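Folding T-shirts so they stay folded

I used to be a stuffer. Drawer open, T-shirts in, lean on the drawer, done. Then we moved to the little house in Plustcombe, where the chest of drawers in the back bedroom is so shallow that anything stuffed into it simply comes back out again, and I had to learn to fold like a grown-up. It's taken me a while (and a fair few lopsided piles) but I've got a way of doing it now that I really like, so I'm putting it all down in one place.

Start with them flat

The biggest change I made was to stop folding in mid-air. I always did that thing of tucking the neck under my chin and flapping the sleeves about, and it does work for towels, but a T-shirt is a floppy thing and one side always ends up lower than the other. Put it down on something! A table is best, a bed will do if the duvet is pulled tight, and the ironing board is too narrow for anything but children's sizes.

Lay the shirt down with the collar furthest away from you. Then take hold of the hem at both corners and give it a gentle tug towards you, and after that smooth outwards from the middle with the flat of your hand. I do the middle first and the sides second. If you go the other way you just chase the wrinkles into the centre and they sit there, and that's where they'll show when you put it on.

Sort out the sleeves

Sleeves are where most of my folds used to go wrong. They come out of the wash half inside themselves, or doubled back under the shoulder, and if you fold over the top of that you get a lump the size of a sausage roll in the middle of your pile. Pop a finger inside the cuff, pull it straight out to the side and pat it down. When one sleeve has bunched itself up it often drags a crease right across the front as well, so do have a look at the body again once the sleeve is out.
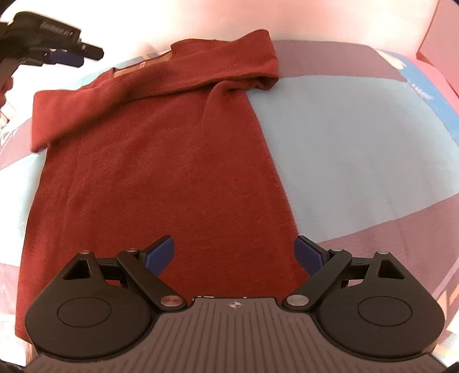

Hiwot Asfaw wrote in to say that she does the sleeves before anything else, even before smoothing the front, and that she turns each one in towards the middle straight away so it can't wriggle back. She also says dark reds and navies should be folded with the front on the inside, as the fold line is what fades first on a sunny shelf and she'd sooner have it on the back. I tried it for a month and I'm a convert on the second point. On the first I still smooth the front before I touch a sleeve, but I can see it would suit someone with a lot of shirts to get through.

The fold itself

Right, the fold. Bring one side in so the edge sits a bit past the middle of the neck, then turn the sleeve back on itself so it lies along the edge you've just made. Do the same on the other side. You should have a long strip, the same width all the way down. If it's wider at the bottom, open it up and bring the hem corners in a touch more.

For a shelf, fold the strip in half and in half again and stack them. For a drawer I leave a gap of two fingers below the collar, bring the hem up to there, and then fold in 3 so it makes a little packet that stands up by itself. It does stand, even in thin cotton, as long as you press the air out with your forearm as you go. Brushed or fuzzy fabrics are bulkier, so I fold those one time fewer and give them the end of the row.

My top drawer takes 24 this way, which I know because I was so pleased with myself that I counted them out to my sister over the phone. Stuffed, it took perhaps half that and wouldn't shut.

Odds and ends

Fold them the evening they come off the line. By next morning the heap has set its own creases and you'll be fetching the iron.

Don't pack the drawer to the very end. Leave a hand's width or you'll pull three out every time you want one.

I bought a set of Skokska drawer dividers and I use two of them. The others are under the sink keeping the dusters apart. A shoebox lid does the same job. The plastic folding board from Tomeck that everybody was raving about is fine, and quick once you have the knack, but it's made for large adult shirts and my smaller ones just float about in the middle of it.

If a collar has gone wavy, wet your fingers, run them round the neckband and leave the shirt flat for ten minutes before you fold it.

Long sleeves are the same method, with the sleeve folded down in a zigzag along the side. I'll do jumpers another time, when it gets to November and I've got them all down from the loft.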